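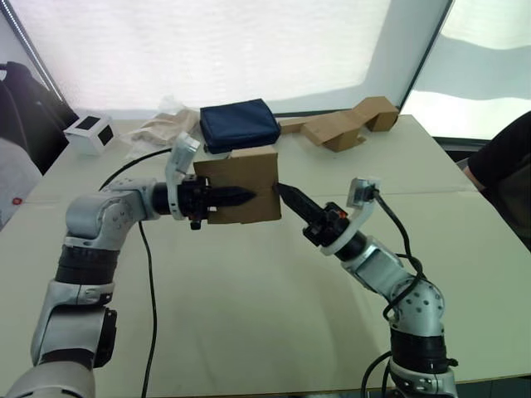
Small Cartons and Soft Goods: Packing on a Shared Table

Final project report, Packaging and Materials Studies
Submitted by Joana Rocha
Supervisor: Benedek Medve
December 1, 2019

1. Purpose

This report examines how plain brown cardboard behaves when it is handled as a small carton, and how a packing table should be arranged when cartons and soft goods share it. The project began in May and was carried out in the packing room of the Trilach building. Its subject was suggested by the yearly parcel drive, in which students pack household items for delivery across the district.

2. Background

Records from the previous parcel drive list 400 parcels. Of these, 261 went out in small cartons and the remainder in bags or padded envelopes. The most common complaint from recipients concerned crushed corners. A smaller number of complaints referred to lids that had lifted during transport. Neither problem had been studied at the college before, although the Kallik handbook gives general advice on the storage of flat board.

3. Materials

Plain, unprinted cartons were chosen so that dents and creases would be easy to see. Offcuts of the same colour were kept for handling practice. The soft goods were a zippered pouch in dark navy blue and folded fabric in clear plastic bags. Both are typical of what the parcel drive receives. The table has a pale top and stands against a window, and goods waiting to be packed are set in a row along its far edge.

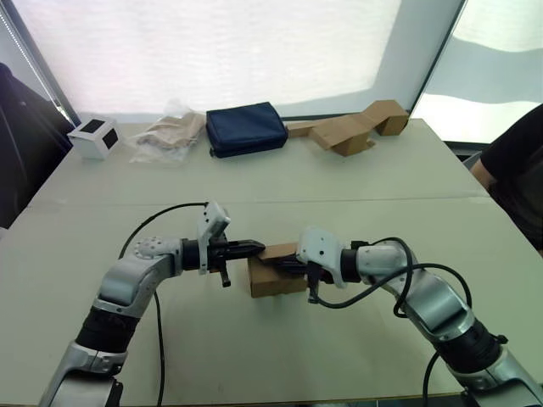
Keeping the row at the back leaves the middle of the table free for the carton. Earlier layouts had the goods at the sides, and items were regularly pushed to the floor by people's elbows. The change was adopted after the second trial and kept for the rest of the project.

4. Results

A total of 126 cartons were packed and inspected. The main findings were as follows.

Pressure on the top edge of a carton tends to tilt or bow it before any mark appears on the face. Pressure on both sides at once is better tolerated, provided the hold is kept low.

Offcuts with uneven edges bend first along the upper edge. They are of little use as dividers unless trimmed.

Fabric in clear bags should be flattened before packing. Trapped air accounted for most of the lifted lids.

5. Recommendations

The Szénási tape now in use should be kept, but applied in 2 strips across the lid. Cartons should be stored flat on the Lodar shelving until the morning they are needed. A short guide to the table layout should be posted beside the window before the next parcel drive, and the inspection sheet in Appendix A should be completed for each carton that leaves the room.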